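March 26, 2024
Zetbridge opens the gates of Brestorbridge

Hi, I'm Jussara Vasconcelos, lead designer at Zetbridge, and I get to share the fun part: our turn-based strategy game Brestorbridge comes to PC in April! You run a river town with more smugglers than guards, and every bridge you build lets somebody in (usually somebody with an axe). We've packed in 3 campaigns and 413 units, and Cường Phùng has written songs for the taverns that I can't stop humming.

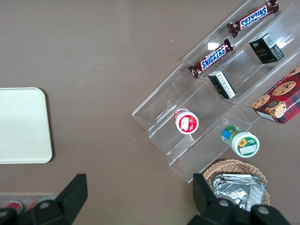

Clear stepped display organizer and a cream-colored tray on a brown tabletop.

Want a review key? Write to Ngân Giáp on our press desk. We have 200 to give out, so please tell her where you publish.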